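Getting yellow marks out of white T-shirts (without bleach)

Posted September 17, 2022 by Parvaneh Hosseinzadeh

Quick one today, been asked for this a lot. Underarm marks, collar grime, that general grey look. Works on cotton. Don't try it on silk or wool.

What you need

Washing soda. Plain washing-up liquid. Bucket or a clean sink. Old toothbrush. I get my soda from the Uvard shop in Vukisville but any supermarket one will do.

Before you start

Read the care label. Check for prints — some of them crack in hot water. Gloves on, soda is rough on hands.

Step 1. Turn the shirt inside out. Dab of washing-up liquid on each mark, work it in with the toothbrush. Small circles, go easy, you can wear a hole in thin cotton suprisingly fast.

Step 2. Leave 20 minutes.

Step 3. Fill the bucket with warm water, about 100 g of soda, stir till it's gone. Shirt in, push it right under. Whites only in there, no socks "that are nearly white".

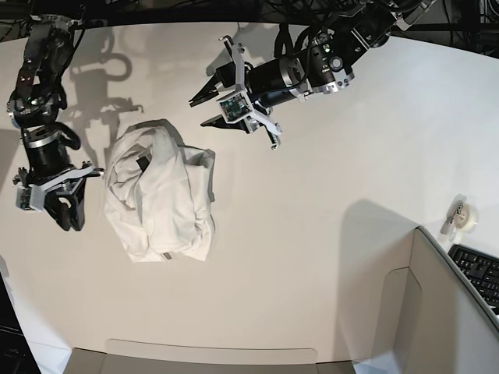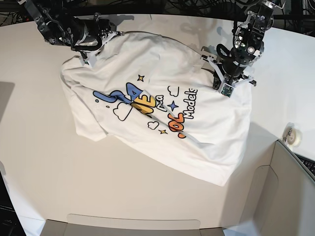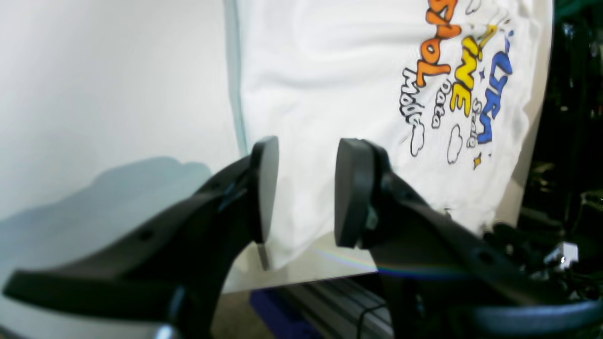 White cloth, in folds and creases.

Step 4. Soak for 2 hours. Overnight if it's bad. Move it round once or twice if you remember.

Step 5. Rinse well, then normal wash, usual powder. No fabric softener, it coats the cotton and teh marks come back quicker.

Step 6. Look at it in daylight BEFORE drying. Still yellow? Go again from step 1. Tumble drying sets whatever is left.

Drying

Outside if you can. Shake it hard, pull the seams straight, peg by the hem. In January I use the Ivanov airer next to the radiator — slower, still fine.

Old stains

Anything over a year old will fade but may not shift completely. Two or three rounds, then give up and use it for painting.

Deodorant is usually the culprit btw. Let it dry before you get dressed.

Next week: shirt collars, and the Jornari stain bar someone asked about in the comments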